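Soldering notes: choosing a voltage regulator for small sensor boards

Several readers of the Trosmont newsletter have asked why their boards reset when the radio starts up. In most of the cases sent in, the regulator was the fault. It had been chosen for average current, and a radio draws its peak in short bursts.

Start with the dropout voltage. A linear regulator needs its input to stay above its output by a set margin, and that margin grows with load. If the cell sags below this point during a burst, the output follows it down and the processor resets.

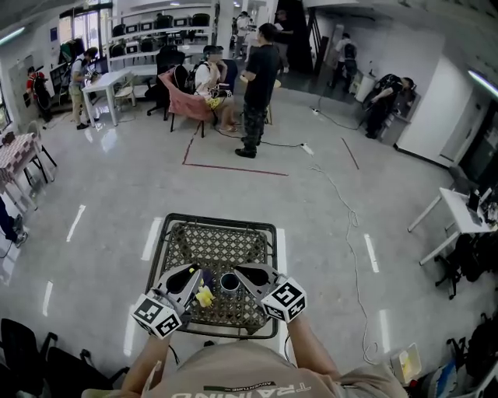 Two hand-held grippers either side of a yellow plush toy.

Next, check the quiescent current. This is what the regulator uses for itself, and on a board that sleeps most of the day it can exceed everything else put together. The Galitz linear part on our older boards was replaced for this reason. The Grokari switching part that took its place has a low sleep current but adds ripple — keep its coil away from the analogue inputs.

Capacitors come last and cause the most trouble. Small ceramic types lose much of their stated value under a steady voltage. Fit one rated for at least twice the output, and place it within 3 mm of the regulator pins. Check the data sheet for limits on series resistance as well; older linear parts can oscillate with a ceramic output capacitor.
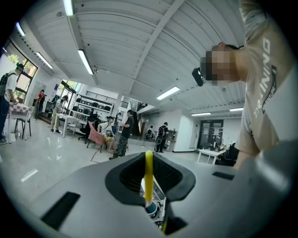 Gripper housing with the yellow strip upright in its opening.

The test board has 14 pads, 6 of them for ground. Revised layout files will go up in March.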